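Software engineer, motion planning and perception (full time)

Rinano writes software for humanoid robots that do housework. We are a team of 7 and we look for one more engineer, to start as soon as possible.

You will work mostly on the planner for two arms. Our robot already has a good walking controller, so your work begins where the feet stop.
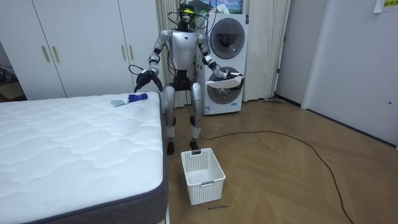 The planner is written in C++ and has 70 regression tests. The perception part is in Python, and you will need to read it also, even if you do not change it every week.

A typical task: find a small thing on a soft, light surface, choose which hand takes which tool, and plan both arms without collision. 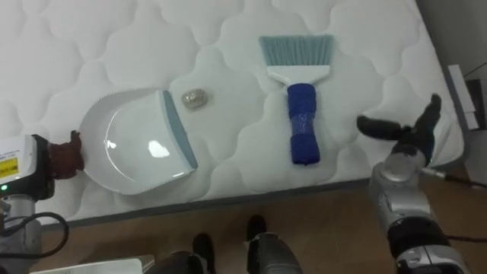
We ask for two years of work with motion planning or with depth cameras. Experience with Pona, our in-house log viewer, is of course not expected. Please be comfortable with testing on the real machine, not only in simulation.

To apply, send your CV and one piece of code you like to Iqra Khattak before March 22, 2018. We answer every letter.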